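**Crisanto Dumlao**

1/ A few people asked me how I keep my table now, after I moved to the smaller place in Purklow. I will write it in pieces, because my lunch break is only 30 minutes and I type slowly in English.

2/ The old kitchen had a long counter and two cupboards. The new one has one cupboard, and the door of it opens the wrong way, so it hits the fridge. So almost everything I eat with, or pack for lunch, must live on the table or beside it. In the first week I was eating with my elbow in the bread.

3/ My first rule is paper. I cover the table with one big sheet of plain brown packing paper, the light kind. A roll of 50 meters from Mekby cost me less than two cloths, and I am still on the same roll since September. When it gets a stain from tea I turn it over. When the other side is bad too, it goes under the shoes by the door.

4/ Somebody wrote that paper looks poor. Maybe. My mother did it for every family party and we ate very well on it.

5/ Second rule: the back of the table is for things that stay, and the front is for things that come and go. Fruit stays. The plates stay. The lunch pouch comes and goes. If I put the mail at the back, I find it after two months, with a fine to pay.

6/ About the fruit. I don't use a fruit basket anymore. In a basket the lowest piece is always soft before I remember it. Now I put out only what I will eat today and tomorrow, straight on the paper. The rest waits in the cupboard.
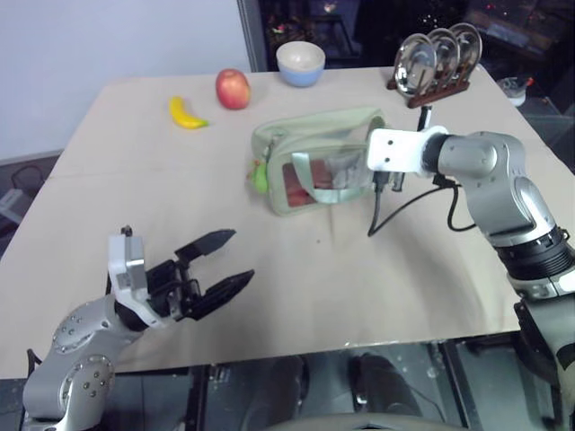
7/ Should bananas and apples be kept next to each other? For a day or two it is fine, but for longer keep them apart, because apples give off a gas that makes bananas go brown faster.

8/ I learned this late. In Purklow my kitchen is warm, so a green banana is ready very quickly. If I want it slower, I put the apple in the fridge and leave the banana alone.

9/ The small bowl, the light blue one with the cream inside, has no fixed job. In the morning it is for oats. In the evening it takes keys, peel, a tea bag, whatever. I wash it a lot. I had a second one from the same shop and I broke it on moving day, before I even had a chair.

10/ Plates: I keep three, the round stainless steel ones, standing up in a dark brown wooden rack at the back corner. I like steel because it does not chip and it is light. The bad side is the noise. My neighbor under me knows when I have dinner.

11/ Please dry the plates before they go in a wooden rack. My first rack was cheap and I put everything in dripping wet. It got black spots at the bottom, and a smell. With this one I wipe each plate with a towel, and one time per month I rub the wood with a little oil. Very little. A teaspoon is already too much for it.

12/ Now the pouch, because two of you asked only about the pouch. It is pale green fabric with a clear plastic panel in front, a zipper, and a strap. I bought it for a bus trip when I was still living near MacRitchie, and it was for toothpaste and soap. It has been a food pouch for a long time now (I washed it very well, don't worry).

13/ Why I like it: I can see through the front what is inside, so I don't open it ten times. I use it for dry snacks and small packets. Nothing with soup. Nothing with fish. I made the mistake with fish only once.

14/ How to clean one like this. Turn it inside out as much as it lets you. Warm water, one drop of dish soap, a soft cloth on the plastic. Do not use the rough side of the sponge, the plastic becomes cloudy and stays cloudy. Old toothbrush for the zipper. Hang it open until the corners are dry also. The corners need much more time than you think.

15/ If the zipper is stiff, rub the teeth with a candle. My aunt taught me this for school bags and it works on everything with a zipper.

16/ The packing in the morning goes like this. I put the pouch in the middle of the paper with the clear side up. Dry things first, flat. Then close it, then fruit into the bag next to it, never in the same pouch. A banana in a closed pouch is a sad thing by lunch time.

17/ I leave the house at 7:10, so all this must be finished at 7:00. In the evening I clear the front of the table, which takes two minutes if I do it every day, and half an hour if I don't.

18/ @ the person who asked about where to buy the rack: it is from Wunden, the secondhand place behind the bus station. The ticket on it said 2938, I think it is their stock number and not the price, I hope so for everybody. They had a second one, a bit wider, with one bar loose. A little wood glue is enough for that.

19/ And for the question about ants: I had them in the first month. I wiped the table legs with vinegar, stopped leaving peel in the bowl overnight, and changed the paper more often. I don't know which of these helped, so I still do all of them.

20/ Next I want to put a narrow shelf over the fridge for the big pot. The landlord says 30 centimeters deep is the maximum he allows. If somebody has put a shelf on a wall of old plaster, please write to me which screws you used.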